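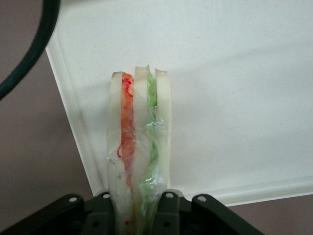
Sandwich in wrap held by the dark gripper, wrist camera view.

Minutes of the gripper trial meeting
Tranmont, small meeting room, 20th August

Present: Krum Georgiou (chair), Mingxuan Feng (minutes), two persons from the Jollden packing line, one person from purchasing.
Apologies: the line manager, who is on leave.

1. Minutes of the last meeting
The minutes from June were accepted with one correction. The Dai controller was returned to the supplier and was not put into storage, as was written.

2. Two-finger gripper, wrapped sandwiches
Mingxuan showed the wrist camera picture which is attached to these minutes. The sandwich stands upright in the fingers with the fillings in view, and the wrap is shiny and wrinkled, most of all over the green layer. Krum asked if these reflections will disturb the camera software. Mingxuan answered that the software finds the bread well, but it sometimes takes a bright spot on the film as an edge. She will repeat the test with the lamp moved to the side.

The Jollden side asked for the closing force to be written down for every run. Until now it was written only for the runs that failed. This was agreed.

3. Comparison with the Jerkavon suction head
The suction head was tried on the same product for one afternoon. It is faster, but it loses the grip where the film makes folds. Krum is of the opinion that the head should not be refused yet, as a softer cup is available. The Jollden side prefers the fingers. There was a long discussion and no decision was made.

4. Length of the trial
It was agreed that each gripper must do 3,000 picks before the results are compared. The product will be the same for both, and the wrap must come from the same roll type. A short stop for cleaning is made after every 90 picks, and the stop is not counted in the cycle time.

5. Costs
Purchasing reported that the price for the softer cups did not arrive yet. The item is moved to the next meeting.

6. Actions
Mingxuan: lamp test, and new log sheet with a column for closing force.
Krum: write to Jerkavon about the cups and ask for 4 pieces.
Jollden: deliver sandwiches for the first day of the trial, before the morning shift.

7. Any other business
The key for the test room should be given back to the front desk each evening.

The next meeting will be called by Krum when the lamp test is finished.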